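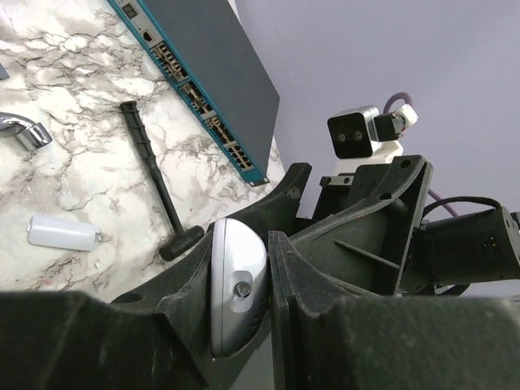

Evanthia Zervas had lived in Pultport long enough to have an opinion about every ferry that ever served it, and her favorite was the Gudelar, which had been late every single day of its working life and had never once apologized. She was thinking about it the morning the letter came. She read it standing up at the counter, the white marble one with the dark veins running through it, where the network switch with its bright teal front and its long row of ports took up the space she would have liked for a bread board. The letter was from Prasetyo Goh, and it was 655 words long, she knew, for he had written the number at the bottom as he always did - he had once been paid by the word and had never gotten over it.

"They are selling the Gudelar," he wrote. "Come and ride it with me before it goes to Rondonuwu."

She had not seen him since a January so long ago that they had both still owned good coats.
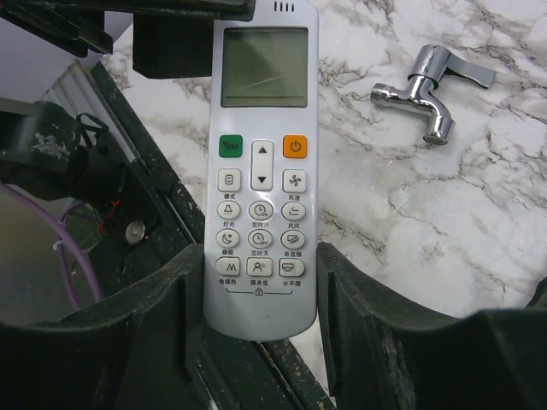

Pultport Evening Writers' Club - Short Fiction

So she went, of course, with a bag of rolls and a thermos of the strong coffee he used to complain about. He was waiting at the foot of the gangway, smaller than she remembered and wearing a terrible hat, and he took the bag from her and looked inside before he said hello.

"You brought the seeded ones," he said.

"You only like the seeded ones."

They sat on the left side, out of the wind, and the Gudelar left late, and the old engine knocked away under their feet like a neighbor who wants to borrow something.

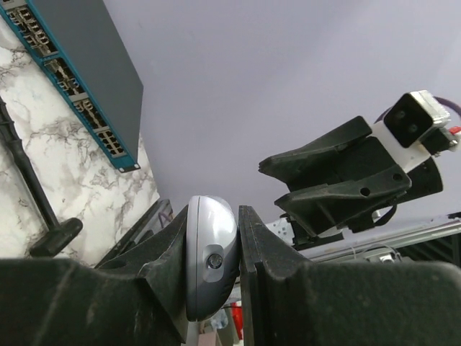 He told her about his sister, and the garden, and the winter he had spent learning the accordion badly. She told him about the house, and how quiet it got after supper. The harbor slid by, and then the lighthouse, and then there was only gray water and a few gulls who had noticed the rolls.

"I should have written sooner," he said at last.

"Yes," said Evanthia, and she poured him the first cup - the hot one, from the top - and moved over a little so he could have the blanket too.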